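So I finally made it to the hymn festival at Mindthorpe, after three years of saying I would! My sister drove, I slept, and we pulled in just as the bells were going for the September opening service. The program said 200 singers (it felt like more once the altos got going) and we sang straight through the old Tanabe hymnal, all the verses, no skipping the gloomy ones.

The psalm workshop was my favorite part. We spent a whole morning on one chant tone, and I came home still humming it over the dishes.
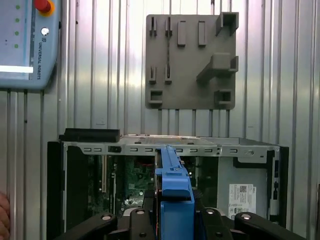 A reader over at the Fandska church music board wrote to me afterward that the evening prayer was far too fast, and that a psalm needs a good breath at the half verse or it turns into a race. I kind of agree? Our side kept rushing and the other side kept waiting for us, bless them.

Hymn 389 closed the last night, unaccompanied, lights down. I cried, of course. I've ordered the Clukura psalter for our little choir and it should be here before Advent, so altos, you've been warned!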